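Lusport Long Tray, Blue

A long, shallow tray for the tabletop, made for sorting small parts, serving, or keeping craft supplies in one place. The rim is slightly raised and rounded. Length 76 cm, weight 265 g.
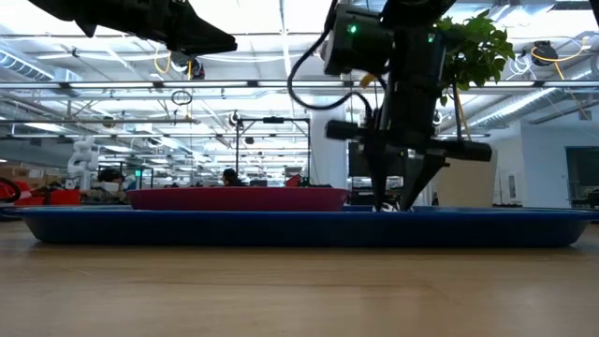 Long Tray in blue, with a maroon-red oval bowl. Bowl sold separately.

Wash by hand in warm water and dry with a soft cloth. Do not use in an oven or microwave.

Sold singly or in packs of 3. Orders of 200 or more ship direct from the Zuvar warehouse; please allow extra time in November.

See also: Wainwright oval bowls, Kimow tray liners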